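Tischbehälter Lurnstead mit Ohren, cremefarben

Artikelnummer 177 — Hersteller: Husen

Der Lurnstead ist ein runder Behälter für den Tisch, das Regal oder die Kommode. Er hat die Form eines Figurenkopfes mit zwei schwarzen kugeligen Ohren. Auf der Vorderseite befindet sich ein Aufdruck in Schwarz und Rosa. Die Öffnung ist oval und bleibt offen, ein Deckel ist bei diesem Modell nicht vorgesehen.

Wir führen den Lurnstead seit März im Sortiment und haben seitdem nahezu 3.000 Stück verschickt. Viele Kunden bestellen ihn für das Kinderzimmer, aber er wird auch gern für das Bad oder den Schreibtisch genommen. Man kann darin Stifte, Bürsten, Haarspangen oder kleine Flaschen aufbewahren. Große Flaschen stellt man besser davor oder daneben, damit der Behälter nicht kippt.

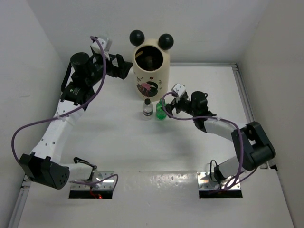 Kann ich auch Flaschen mit Flüssigkeit hineinstellen?
Kleine Flaschen sind in Ordnung, wenn der Verschluss fest zugedreht ist. Für offene Flüssigkeiten ist der Behälter nicht gemacht, auch nicht als Vase.

Technische Angaben
Gewicht: 700 g
Farbe: creme, Ohren schwarz
Lieferumfang: 1 Behälter, 4 selbstklebende Füße
Flaschen und anderer Inhalt gehören nicht zum Lieferumfang.

Pflege
Bitte wischen Sie den Behälter mit einem weichen, leicht feuchten Tuch ab. Auf dem Aufdruck sollen keine Scheuermittel und kein Alkohol verwendet werden. Der Lurnstead ist nicht für die Spülmaschine geeignet. Den Innenraum reinigt man am leichtesten mit einer Flaschenbürste — danach gut trocknen lassen, bevor man ihn wieder füllt.

Aufstellung
Die Füße werden auf die trockene Unterseite geklebt und eine Minute angedrückt. Der Behälter soll auf einer ebenen Fläche stehen. Bitte heben Sie ihn immer mit beiden Händen am Körper und nicht an den Ohren.

Versand und Rückgabe
Der Versand erfolgt aus unserem Lager in Skadcombe im Karton mit Papierpolster. Eine Rückgabe ist möglich, solange die Füße noch nicht aufgeklebt sind. Ersatzfüße können Sie per E-Mail bestellen, bitte mit Angabe der Artikelnummer.

Aus derselben Reihe: Stiftebecher Rønning, ohne Ohren.

Stand der Angaben: 23.02.2019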